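Getby Water Users Association
Regular Board Meeting, February
Meeting Minutes

1. Call to order
The chair called the meeting to order at 6:30 p.m. A quorum was present. The agenda was approved with one change: item 7 (rate schedule) was moved ahead of item 6.

2. Minutes of the previous meeting
Approved with a correction to item 4. "Static pressure" should read "residual pressure" in both places.

3. Operator's report
Production for the period was within permit limits. Well 2 ran on the lag setting except during the flushing program. Chlorine residual at the east sampling station was below target on one occasion; the dosing pump stroke was adjusted and the repeat sample was in range. All coliform samples were reported absent.

The transducer at the Cliver tank continues to read high compared with the manual gauge. The operator will recalibrate it before the next meeting. If the offset returns, a replacement will be quoted.
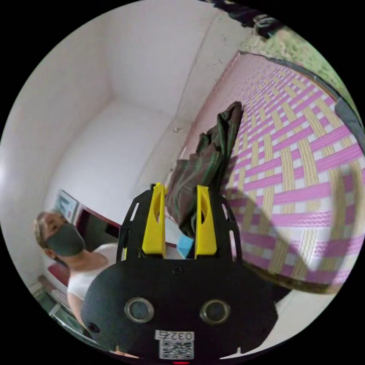 Unaccounted-for water was higher than in the previous period. The operator attributes most of the difference to the service line break on the north loop, which was isolated the same day. Two meters were found stopped and have been replaced. Billing for those accounts will be estimated from the prior-year reading under section 4 of the rules.

4. Main replacement, north loop
The board reviewed the revised plan sheets. The project replaces 2,812 feet of main between the Cliver tank and the county road crossing. Existing hydrants will be reset on new laterals. Valve spacing was discussed. The engineer's layout has a gap between the second and third valves that would put too many services out during a repair. The board asked for one additional valve at the midpoint.

Kontogiannis Excavating has confirmed that its bid price holds through the end of the quarter. The added valve will be handled as a change order.

Motion to accept the plan sheets subject to the added valve. Seconded. Carried, one abstention.

5. Backflow testing
Zirkell Controls submitted the annual test results for the commercial connections. One assembly failed on the second check and was rebuilt and retested. One customer has not scheduled a test. A second notice will be mailed, with shutoff to follow under the rules if there is no response in 30 days.

7. Rate schedule (taken out of order)
The first tier currently ends at 4,000 gallons per month. A proposal to lower the limit was discussed and tabled. The board wants a full year of readings from the new meters before changing the tiers. The reconnection fee is unchanged.

6. Pump house
The heater thermostat has been replaced. The door sweep is still outstanding. Motion to authorize up to $900 for the sweep, pipe insulation and a spare heat cable. Seconded. Carried.

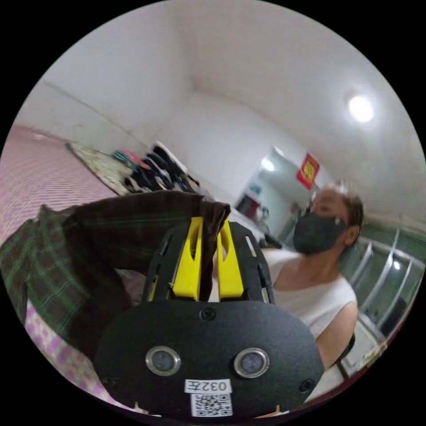

Gripper with yellow fingers and QR code label.

8. Public comment
One customer asked whether hydrant flushing could be announced earlier. Notices will go out with the bill in the month before flushing.

9. Action items
Operator: recalibrate tank transducer.
Secretary: mail second backflow notice; request revised valve sheet from engineer.
Chair: sign change order once priced.

10. Adjournment
The meeting was adjourned at 8:05 p.m.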